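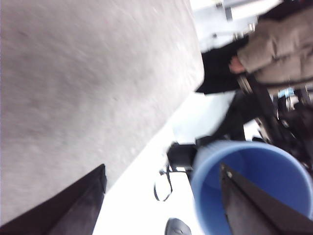
The Mug Tree Problem

Small kitchens, cheap cups, and a thing with pegs. By Sarita Uniyal

Six in the morning, kettle on, and a cup comes off the rack and into the sink. Bounces. Plastic, so no harm done. Second time this week.

I blame the pegs. Everybody I talked to for this piece blames the pegs.

The mug tree was supposed to be over. Our mothers had them, with brown stoneware hanging off every arm and a layer of grease on the top knob. Then came open shelves, then drawers with those little dividers, then hooks screwed under the cabinet. Now the tree is back. Penner, the housewares shop on the corner in Womivcombe, put two in the window in June and had to reorder. They stock a plain wooden one and a painted one. Plain one sells. Painted one mostly gets picked up and put down again.

Why now? Rent, partly. Apartments in the new Grarkemero building have kitchens you can cross in one step, and the upper cabinets stop short of the stove. A tree takes up a patch of counter the size of a saucer and goes up instead of out. That's the pitch anyway.

But here is what the pitch leaves out. A tree is made for mugs. Mugs have handles. Half the people buying trees don't own mugs, they own tumblers, picnic cups, the light plastic stuff that came in a stack and survived two moves. Ribbed ones, smooth ones, whatever. No handle, so the cup goes over the peg upside down, and then you find out how long your pegs are.
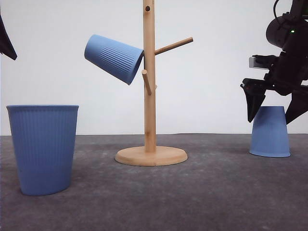

Issue 83 | Page 70

Three blue cups, one tree. The two on the table are fine, they're cups on a table. The other went up at a slant, rim down and against the pole, with the lower peg beneath it. Neat it isn't. I have hung cups like that for a whole winter and called it put away.

So, what to look for. Long pegs, first. A short stubby one will take a handle fine but a wide cup just leans on it. Check the angle too: a peg that points up holds a cup much better then one that droops. Give each one a twist in the store. Pegs come loose, and once one drops out you have a hole in the pole and a hunt under the fridge.

Base next. Wide, flat, heavy. Push it with one finger near the top. If it rocks empty it will go over when all the cups are on one side, which they will be, becuase you only ever unload from the side you're standing on.

Wood or metal? Wood, for me. Quieter. Wipe it down, don't soak it, and let cups drain before they go up or you get gray rings on the base that never come out. I sand mine with 200 grit about when I remember, then a little oil.

The Prolloritz people, who make a metal one with rubber tips, sent theirs over to try. Grips plastic very well. Too well, you need both hands to get a cup off, and before coffee I don't have both hands.

Other option: skip the tree for the plastic ones. Stack them by the sink, mugs on the pegs, done. My sister does this. Her counter looks great. She also has a pantry.

I'm keeping my tree. Moved it away from the sink last night, next to the bread, long pegs facing out. Cups on the top row only.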